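先週、片づけの話を聞きに行ってきました。お相手は、小さな雑貨メーカーJetbergで長いこと備品まわりを見ている方です。お名前は出さない約束なので、この記事では「備品係さん」と呼ばせてください。肩書きは総務らしいのですが、社内では誰もそう呼んでいないそうで、私もすっかりそちらの呼び方に慣れてしまいました。

きっかけは、以前このサイトに書いた「机の上に何を置くか問題」の記事です。読んでくださった備品係さんから、「机より先に、ゴミの話をしたほうがいいと思う」とメールが来たんです。えっ、ゴミですか?と返したら、ものすごく長い返信が届きまして。これはもう会って聞いたほうが早いな、と電車に乗りました。

着いてまず出てきたのが、麦茶と、丸めた紙でした。茶色いクラフト紙、いわゆる緩衝材です。

「これね、みんな荷物を開けたらとりあえず机に置くでしょう。で、そのまま置きっぱなし。丸まった紙って、ゴミに見える日と、まだ使えるものに見える日があるんですよ」

わかる……! うちにもあります。捨てるには惜しくて、しまうほどでもない紙のかたまり。玄関の棚にいつのまにか三つくらい育っているやつです。

備品係さんの決めごとはシンプルで、紙は机に置いた時点で行き先を決める、というもの。広げて使えそうなら引き出しへ、破れていたら回収袋へ。迷ったら袋。そこは潔いんですね。

「迷う時間がいちばん場所をとるんです。紙そのものは軽いのにねえ」

そう言いながら、目の前の紙を広げるでもなく、指でころころ転がしているのがおかしくて。行き先は?と聞いたら「今日は話のタネだから」と笑っていました。

仕事場の机は、白い天板のものを選んでいるそうです。これには私、最初ちょっと反対でした。白って汚れが目立つじゃないですか。うちも昔は白い机を使っていたんですが、コーヒーの輪じみに負けて、木目のものに替えた過去があります。

「目立つからいいんです。茶色い机に茶色い紙を置いたら、三日は気づきません。白い机だと、帰るときに絶対目に入る」

なるほど、と思いつつ、輪じみのほうはどうするのか食い下がってみました。答えは「コースターを使ってください」。ごもっともです。

トレーについても聞きました。備品係さんはトレー派で、しかも色がはっきりしたものが好み。角が丸くて、ふちが立ち上がっている、鮮やかな青のプラスチックがお気に入りだとか。白い机の手前の角に置いておくと、そこが「置いていい場所」だと一目でわかるから、だそうです。

「透明とか白のトレーもきれいですよ。でも机に溶けちゃう。溶けたトレーには、誰も物を戻してくれません」

この「溶ける」という言い方、取材のあいだに何度も出てきました。透明な板もそう。アクリルの仕切りを机の奥に立てていたら、ある日、あること自体をすっかり忘れて書類の束をぶつけたことがあるそうです。反射でうっすら見えるだけだから、急いでいると目が素通りするんですよね。私も透明の写真立てを二回倒しているので、深くうなずいてしまいました。
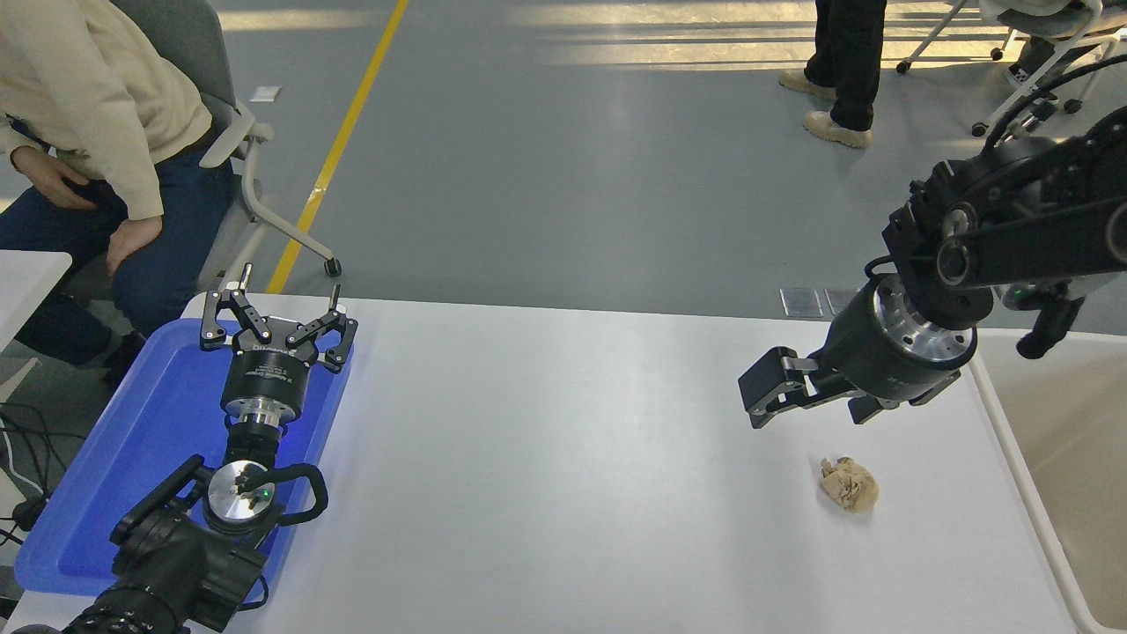 トレーに入れる物、入れない物

備品係さんのルールでは、トレーに入れるのは「今日また使う物」だけです。明日使う物は入れません。えっ、厳しくないですか?と聞いたら、前は一週間分まで許していたとのこと。

「そうしたらトレーの上に山ができて、トレーが見えなくなったんです。トレーの意味がない」

山の中身を一度ぜんぶ数えたことがあるそうで、出てきた物は172点。内訳は教えてもらえませんでしたが、同じ型のカッターが4本、ふたのないペンが11本あったことだけは白状してくれました。ふただけ別のところから9個出てきて、どれも合わなかったというのが、もう。笑いごとじゃないんですけど、笑いました。

ただ、大きい物がトレーからはみ出すのは気にしないそうです。ぴったり収まる器を探し始めると、今度は器ばかり増えるから。昔、Grikhamという収納のシリーズにはまって、棚ごとそろえてしまった苦い思い出があるそうで、「きれいに並んだ空っぽの箱を、しまう場所がなかった」と遠い目をしていました。

床と椅子の話

机の上の話ばかりしていたら、「床も見てくださいよ」と叱られました。備品係さんいわく、作業机のまわりはグレーの床がいちばん落ち着くとのこと。白い机のふちがくっきり見えて、物を置ける範囲がはっきりするんだそうです。床まで含めて机を選ぶという発想、私にはまったくありませんでした。賃貸だと床は選べないので、マットで真似してみようかな。

椅子はキャスター付き一択。座面がグレーで、枠が白いプラスチックのものを推していました。軽いし、拭ける。それに、机からちょっと離れたいときに立たなくて済む。

「離れて見るの、大事なんですよ。近いと、散らかってるのに慣れちゃうでしょう。椅子ごと下がって、膝に手を置いて、しばらく眺める。それで気になった物から動かします」

これは帰ってすぐやってみました。うちの椅子は四本脚なので、がたがたと後ろに引きずることになりましたが、効果はあります! 離れてみたら、机の右端にずっと置いていた箱が妙に気になってきて、中を見たら去年の9月の領収書でした。見なかったことにしたいです。

箱といえば、備品係さんは机の横にぴったりつける白い容器も使うそうです。ふちが高くなっているタイプで、机の延長のように見えるところがいいと。中身は決めずに、夕方いったん全部そこへ避難させて天板を拭く。拭いたら戻す。戻さなかった物は、翌朝に行き先を考える。

「避難したまま帰ってこない物が、毎日ちょっとずつあるんです。それが要らない物です」

最後に、これから片づけを始める人に何かひとこと、とお願いしたら、しばらく考えて「まず紙を一個どかしてください」と返ってきました。一個でいいんですか?と聞くと、「一個どかしたら、隣が気になるから」とのこと。

麦茶のおかわりをいただいて、そのあとは延々と、粘着テープの切れ端をどこに貼っておくかという話になりました。備品係さんは机の裏派、私は手の甲派です。ここはお互い一歩も譲らず、次回に持ち越しとなりました。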